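3. Ornament and Visual Search in Household Settings

3.1 Background

Most work on visual search uses plain backgrounds. A person sits in front of a gray screen, a target appears among other items, and the time to find it is recorded. Homes and shops do not look like this. Curtains, tablecloths, wallpaper and tiles put lines and shapes behind nearly everything a person looks for, and the lines often have about the same thickness as the edges of the objects in front of them.

Pattern books from the wallpaper trade sort ornament by motif: floral, geometric, striped, scenic. These groups are useful to a seller but say little about how hard a pattern is to look past. Two floral papers can differ a great deal in line density, contrast and repeat size. We therefore set motif names aside and described each pattern by three measures: the contrast between line and ground, the share of the surface covered by line, and the distance from one repeat to the next.

3.2 Pattern set

The patterns came from the Quintero collection, a private archive of printed wall coverings and furnishing fabrics held in Nundton. The archive was put together by Crisóforo Valdovinos, who ran a decorating business in the town and kept an end piece from most of the rolls he hung. It holds 1321 samples. We left out samples that were torn, stained or too small to show one full repeat, which left 848 for measurement.

Each sample was laid flat and scanned under the same light. Contrast was taken from the median brightness of the line and the median brightness of the ground. Repeat size was measured by hand along both directions, and the larger value was kept. Where a sample used more than one ink, the darkest was treated as the line.

Line drawings on a pale ground made up the largest group. They are cheap to print, since one ink is enough, and they were sold for kitchens and hallways where darker papers were thought to make the room feel small. Within this group the most common layouts combined a round or star-shaped center with scrollwork filling the space between centers. Figure 2 shows material of this type on three upright surfaces around a tabletop.

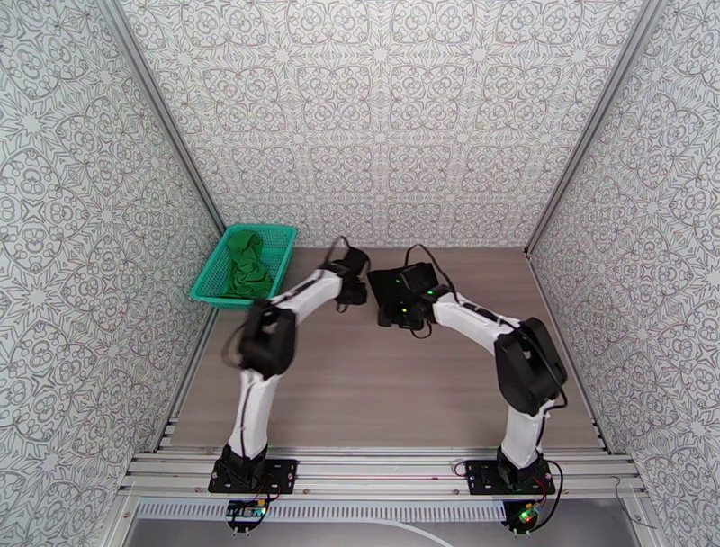
Figure 2. Thin line ornament on a pale ground, with medallions, scrolls and pointed stars repeated in rows on the back wall. The motifs on the side walls appear larger.

The apparent size of a repeat depends on where the viewer stands as well as on the printed size. A paper with a small repeat can look coarse on a near wall and fine on a far one within the same room. Printed size alone is for this reason a weak guide to what a viewer sees, and all repeat sizes in the analysis below were converted to visual angle at the seated viewing distance.

3.3 Search task

Participants sat at a table and looked for a named kitchen item among other items shown in front of a patterned panel. The panel was changed between blocks. A plain panel in the same ground color served as the comparison. Participants pressed a key when they found the item and then pointed to it. Trials in which they pointed to the wrong item were dropped from the timing data and counted as errors.

The items were photographed in the Undidero showroom and printed at life size. We chose items with simple outlines, such as bowls and spoons, and items with busier outlines, such as whisks and graters. Presentation and timing were handled by the Gamer software package.

3.4 Results

Contrast had the largest effect. Search was slower in front of high-contrast patterns for both kinds of item. Line coverage mattered less than we expected. Patterns with dense but faint lines, including most of the pale scroll and medallion group, gave times close to those for the plain panel when the item had a simple outline.

For items with busy outlines the result was different. Whisks and graters took longer to find in front of fine line patterns even when contrast was low. The delay was greatest when the spacing of the lines was close to the spacing of wires or holes in the item. Changing the repeat size while holding line spacing steady made little difference.

Errors followed the same order as the search times. Participants who made more errors did not respond faster overall, so the delays cannot be put down to some people trading speed for accuracy.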